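Lougher Bread Classes: Frequently Asked Questions

Most of what people ask before signing up is answered on this page. If your question isn't covered, send us a message through the contact form and Jaqueline Orozco will get back to you.
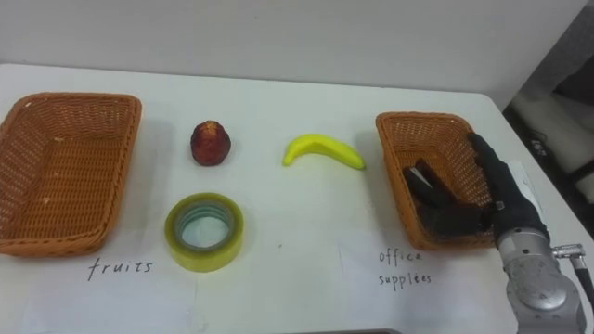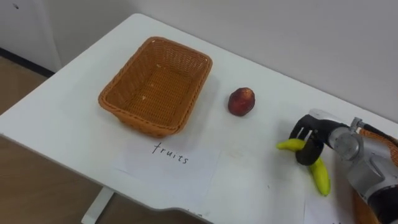 BEFORE YOU BOOK

Do I need any baking experience?

Not for the Basic Loaf or Soft Rolls classes. For Sourdough Weekend you should have made yeast bread at home a few times and know what a risen dough feels like. Laminated Dough is for people who have already taken one of our other classes, or who bake regularly.

How many people are in a class?

The limit is 8. The oven won't hold more loaves than that in one bake.

How much does it cost?

A single class is $127. Sourdough Weekend is priced as two classes. The fee covers all ingredients, use of the equipment, a printed recipe sheet and whatever you bake.

Who teaches?

Hefin Vaughan teaches the sourdough and rye classes. Jaqueline teaches rolls, enriched doughs and anything with butter folded into it. They share Basic Loaf.

Can I bring my child?

Children 11 and up are welcome with a paying adult. They need their own place in the class and pay the same fee. Laminated Dough is adults only.

Can I switch to a different date?

Yes, once, if you let us know at least a week ahead. After that we can only move you if someone on the waiting list takes your place.

Do you sell gift certificates?

Yes. They're good for any class on the calendar and can be put toward the weekend. The new calendar goes up in March.

ON THE DAY

What should I bring?

An apron, a container for leftover dough, and a bag or box big enough for two loaves. Wear closed shoes. Please take off rings and bracelets before you start mixing.

What time should I get there?

Class starts at 9:30 a.m. The door is open from 9:15. We weigh the flour together right at the start, and it is hard to catch up if you miss that part.

Is lunch included?

Soup, cheese and bread from the first bake. Tell us when you book if you don't eat dairy. You can also bring your own.

Can you handle allergies?

All of our doughs contain wheat, and there is flour in the air all day, so the classes aren't suitable for anyone with celiac disease or a wheat allergy. We use milk, eggs, sesame and walnuts in the same room. We can leave nuts and seeds out of your dough, but we can't promise there are no traces.

FLOUR AND INGREDIENTS

Which flour do you use?

Ratholm bread flour for most of the white doughs and Temance for the whole wheat. You don't need to buy either one. Any unbleached bread flour from the supermarket will work with our recipes, though you may have to adjust the water. Start with two tablespoons less than the sheet says and add it back if the dough feels stiff.

Can I use all-purpose flour?

For the rolls, yes. They come out a little softer and don't rise as high. For the free-form loaves we would stick to bread flour, or bake the dough in a pan.

Instant yeast or active dry?

The recipe sheets are written for instant, which goes straight in with the flour. If you have active dry, use a quarter more by weight, stir it into some of the water from the recipe, warmed, and leave it until it foams.

Why are the recipes in grams?

A cup of flour can weigh quite different amounts depending on how it was scooped. A basic digital scale is enough. The large batch sheet we hand out in Basic Loaf calls for 1,379 grams of flour, and people do ask if that's a typo. It's correct. The recipe was scaled up from a smaller one and we never rounded it.

Can I cut down on the salt?

You can go down by a quarter without much change. With less than that, the dough rises faster and gets sticky, and the bread tastes flat.

PROBLEMS AT HOME

My dough didn't rise. What happened?

Usually the kitchen was cold and the dough needed more time. Put it in the oven with only the light on and check again in an hour. If nothing has changed after two hours, the yeast was probably old. You can knead in a teaspoon of fresh yeast mixed with a spoonful of warm water and try again.

My loaf is dense at the bottom.

It went into the oven too early, or the oven wasn't fully heated. Press the dough with a floured finger. If the dent springs back right away, wait. If it fills in slowly, it's ready to bake.

The crust is dark but the middle is gummy.

Lower the oven by 25 degrees and bake longer, with foil laid loosely on top for the last part. Also let the loaf cool completely before you cut it. Rye needs to sit overnight.

How do I keep my starter going if I only bake once a month?

Keep it in the fridge. Feed it every two weeks with equal weights of flour and water, leave it out until it begins to bubble, and put it back. Take it out two days before you want to bake and feed it morning and evening. Gray liquid on top is fine and can be stirred in or poured off. If you see pink or orange streaks, or any fuzz, throw it out.

Can I freeze the bread?

Yes. Slice it first, wrap it well and use it within two months. Slices can go straight into the toaster. For a whole loaf, thaw it in its wrapping, then heat it at 350 degrees for ten minutes. Rolls take five or six.

Can I get a recipe sheet without taking the class?

The Soft Rolls sheet and the overnight white loaf are free from the Darkedside Market bread stall, where we sell on Saturday mornings or until we run out. The other sheets are only for people who have taken the class. If you've lost yours, tell us which class you took and we'll email a copy.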